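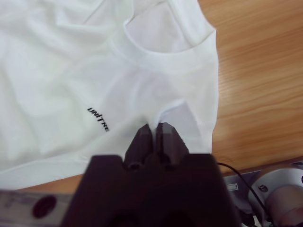 Rubrique : NOUVELLES

Le linge blanc
Par Benvinda Bragança, 04/12/2024

UNITRE ! Martim lut le mot à voix haute, comme on salue un vieux copain de retour. Le tee-shirt blanc était là, tout chiffonné sur la table, avec ses petites lettres noires qui filaient dans un pli.

— Tu l'avais à Azevedo, l'été du grand orage, dit Beatriz.

Bien sûr qu'il l'avait ! Ils avaient dansé dans la rue jusqu'à deux heures, et quelqu'un (Milan, sûrement) chantait faux avec une joie folle. Martim passa la main sur le col côtelé. Quel bonheur, un coton qui a vécu !

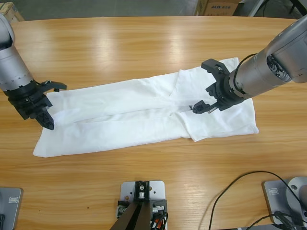 Elle voulait tout plier avant le train de Briltthorpe. Lui voulait qu'elle lui raconte encore l'orage, les chaises renversées, la vieille tante qui riait sous la bâche. Alors elle raconta, en lissant le tissu blanc du plat de la main, et chaque faux pli ramenait un détail de plus, un accordéon, une odeur de figues !

— On l'emporte ?

— Évidemment qu'on l'emporte !

Et la valise resta ouverte encore une bonne heure.

12 partages | 2 commentaires
Contact | © Drustier | Haut de page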